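Projet Kommont - Entretien et remise en état des pinces portatives
Rapport de Finlay Crichton et Sheena Kinnear, encadrement : Nimal Hettiarachchi 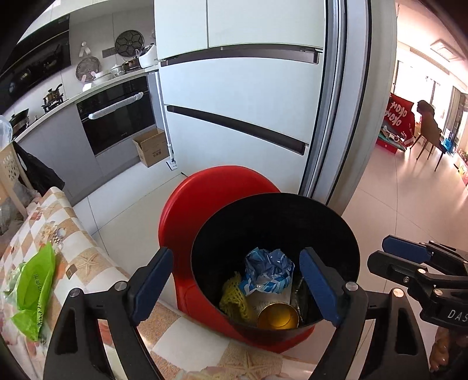

1. Point de départ

On nous a confié deux pinces à doigts garnis de patins bleus, et un cahier d'entretien dont la dernière entrée datait de janvier. Elle disait « RAS ». Le doigt gauche de la pince A avait 7 mm de jeu en bout de course, ce qui relativise le RAS.

2. Démontage

Les vis des patins sortent sans effort, parfois sans tournevis. Nous les avons dégraissées, puis remontées au frein-filet moyen. Innes Niven préconisait le fort - il n'a jamais eu à les redémonter.

3. Réglage

Le jeu venait de l'axe, et non du patin que nous avions changé en premier. Après remplacement de la bague, il reste 0,2 mm. L'ouverture est recalée à la cale étalon, doigts parallèles, puis contrôlée après 500 cycles à vide.

4. Suivi

Nous proposons un contrôle du serrage tous les 3 000 cycles et un changement des patins dès que le bleu pèle. La pince B attend encore sa bague, commandée chez Farquharson. Délai annoncé : 21 jours. Le cahier, lui, est à jour.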